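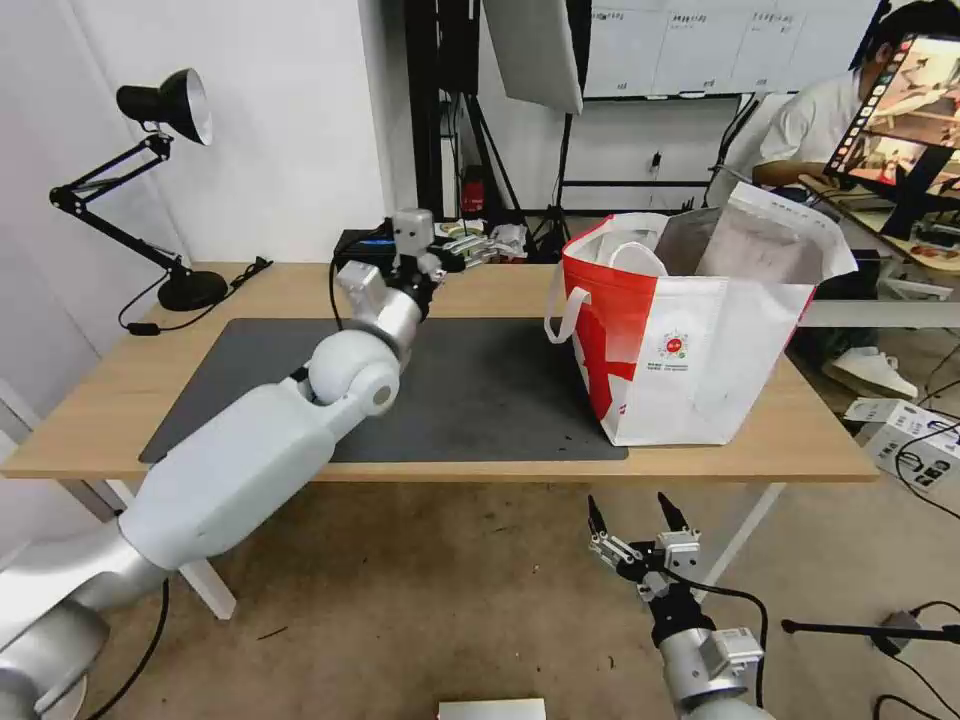

Kollenano support wrote back that the gap between tracks comes from the player, and that the files on their side are fine. I don't think so, and I've put my notes below so the ticket can stay open.

**Opened:** February 5, 2019
**Product:** Clemcombe carol album, remastered, download version
**Player:** Dretivden desktop
**Status:** waiting on store

The fault: track six fades out early and the last verse is missing. Track nine starts with a click, then plays normally. I bought the album in December and it has done the same thing since the first play.

Tried so far:

- Deleted the album and downloaded it again. The download stopped at 98 percent twice, then finished on the third go.
- Played both tracks in a second program, Bang. Same early fade, same click.
- Turned off crossfade and volume leveling in Dretivden. No change.
- Copied the files to a phone. No change.

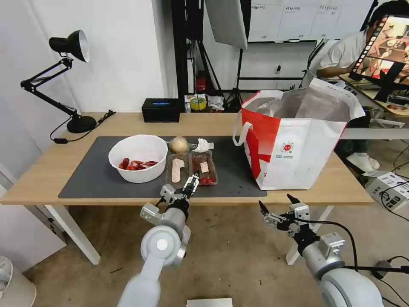 Does the streaming version have the same fault? Only on track nine – the last verse of track six is all there when I stream it.

So the player isn't cutting the song short. The downloaded track six is also shorter than the time printed in the album notes, and the streamed one matches the notes. 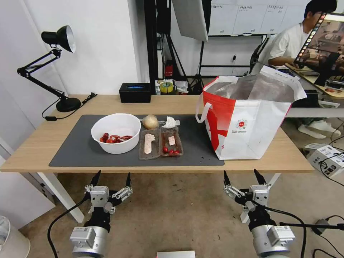 Support also asked me to clear the player cache. It was at 300 MB. I cleared it, restarted the computer and played the album from the top with the same result. I've attached the log from that run and the order receipt.

What I'd like is a fresh copy of track six from the same master they stream from.
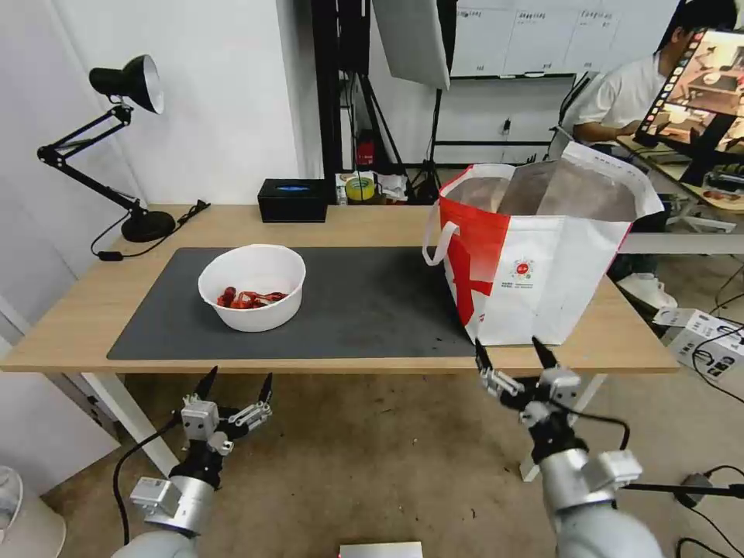
The click on track nine can be handled separately if that's easier. It sounds like a bad edit at the start of the organ part, and it's in every copy I've played. I don't need a refund – the rest of the album is good and I'd like to keep it.

**Update:** store has confirmed the length mismatch on track six and passed it to the label. Click on track nine not confirmed yet. Leaving ticket open.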